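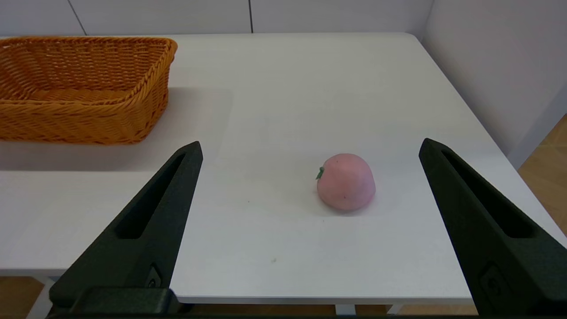 The peach and the basket on the white table, Grevville House play room.

Home | Diary | Play Room | Lending Shelf | Visit Us

Wed 11 March

The play room was closed to families for the morning so that the toy food could be sorted and the small table set up again for the spring term. The work began at nine and was finished shortly before lunch. This entry records what was done and the decisions that were made, for the benefit of colleagues who open the room later in the week.

The toy food has been stored in the tall cupboard since January, mixed with the building blocks and the farm animals. It was agreed at the last planning meeting that it should have a place of its own. The woven basket was chosen over the gray plastic tub, which is deep and difficult for the youngest children to reach into. The basket has an open top, slightly flared sides and a thick braided rim that small hands can hold. It will remain on the white table during opening hours and return to the cupboard at night.

The pink peach was the first piece to be placed on the table. It is a favorite in this room and is frequently carried off to the reading corner, under the cushions, and on one occasion as far as the coat pegs. The little green leaf near the top is the part that children usually point to first, and it has proved useful in conversation with those who are learning the names of fruits. Staff are asked to check the leaf at the end of each session. Should it work loose, the peach is to be taken off the table and placed on the repair shelf.

Some thought was given to whether the fruit should start the day in the basket or beside it. The practice last term was to put everything away neatly, and families often walked past without noticing that there was anything to play with. It has been decided that one piece will be left out in the open, with the basket within reach, as an invitation. The peach will serve this purpose until the end of March, and the matter will then be reviewed.

The white tabletop was chosen with some reluctance. It shows every mark, and the crayon table next to it has already suffered. Against this, a plain pale surface makes a single piece of fruit very easy to see, and it is pleasant in the morning light. Crayons and paint are to stay at the other end of the room. A notice to this effect has been written and will be put up when the laminator is returned from the Lloyd Room.

The inventory of the lending shelf was also brought up to date. The register now stands at 2973 entries, including books, puzzles and dressing-up clothes. The new register has space for 3000, and a further volume should be ordered before the summer. Toy food is entered as a single set and is not lent out in separate pieces. Two families have asked to borrow the peach by itself and were offered the complete set, which both accepted.

A letter was received from the Dudness Toy Library asking whether the house would exchange picnic sets for the Easter period. The reply will be favorable, with the condition that the woven basket stays here. The Luvness branch has asked for the wooden train, and this request is still under consideration. Its last loan ran 15 days over.

The cleaning arrangements are unchanged. Toy food is wiped with a damp cloth and dried by hand. The basket is to be brushed out and must not be soaked, as the previous one lost its shape after a night in the sink. Any crumbs found in the weave should be removed with the soft brush kept on the hook by the door.

The budget for the room has 100 dollars left in it. A request for a second basket was discussed over coffee and set aside for the present. The money will go toward a mat for beneath the white table, where the floor is cold for those who prefer to play sitting down.

The room reopens to families tomorrow at the usual hour. The key to the tall cupboard is in the office drawer.

Comments

My daughter asks about the peach before she asks about the snack. Glad to see it will be out on the table.

Would it be possible to have the train back before it goes to Luvness? We have been on the list since the fall.

Thank you for the note about soaking the basket. I had just filled the sink for ours at home.

Contact the Office | Copyright Grevville House | Back to Top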